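Gistport kitchen handling trial: second progress report
Prepared by Nathalie Timmermans for Stosomwood
Period covered: January to March

Where we are

You asked for a plain answer on whether the Ememeo gripper is worth buying for both arms. I don't have one yet, and I am more doubtful than I was when we wrote the first report. The work is on schedule. What bothers me is how little the results so far can tell us about a real kitchen bench.

We are comparing two grippers, the Ememeo and the older Han, on the same pair of arms with the same controller. All of the work this period was done in simulation. Štefánia Sokol built the kitchen tasks and In-ho Shim tuned the contact settings. Do-yoon Ok looks after the controller and has asked me to say that it was left alone between the two sets of runs, so any difference should come from the grippers.

What we tried

Seven tasks were planned. Three are finished for both grippers, two are finished for the Han only, and the other two have not been started. The finished ones are the simplest: lifting a tomato from a cutting board, putting it in a saucepan, and turning the pan by its handle.

The Ememeo did better at lifting the tomato. I would be careful with that. Our simulated tomato is a stiff body with a friction value that In-ho picked by hand, and when he lowered the value the lead shrank until we could no longer tell the two apart. A real tomato gives a little when squeezed, and it bruises. Neither of those things is in the model. The supplier's material talks a good deal about gentle handling, and at present we have no way of checking any of it.

With the pan handle the Han came out ahead, which none of us expected. Su-bin Ok thinks its broader pads sit better on a flat bar. She may be right, but the handle is also the part of the model we have checked least, and I would not want this result repeated outside the project.

The layout has been kept the same for every task. The pan stands on the left of the counter with its handle pointing towards the near side, and the tomato starts on the board, so each arm has something within fair reach. It is a generous arrangement. There is bare counter between the objects and very little for the fingers to knock into.
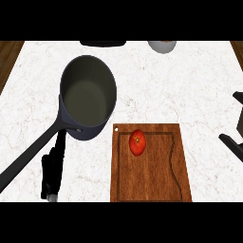 Problems

Camera view. The policy sees the counter from above at a slight angle. Black fingers close to a dark pan are hard to make out, and the pan runs suffered for it with both grippers. Štefánia wants to recolour the fingers in the simulator. I have said no for now. The real ones are black and we would only be hiding the trouble from ourselves.

Starting positions. The objects hardly move from one run to the next. A method that had simply learned where the tomato sits would score well on our present test. Do-yoon is adding wider shifts and turns, and I expect both sets of scores to drop.

Run time. The two-arm tasks are slow to simulate and we lost several nights to a controller fault that stopped the right arm. It has been fixed, and the affected runs have been thrown out.

What we ask of you

Please hold the order for the second Ememeo. One unit on loan would be enough to repeat the tomato and pan tasks on a real counter, with real tomatoes, and that would tell us more than another quarter of simulation. Su-bin has the loan terms and can send them over.

Next period

Finish the two outstanding Ememeo tasks, rerun the three completed ones with the wider starting positions, and start on the last two if time allows. Scores for each task will come with the next report, once the reruns are in.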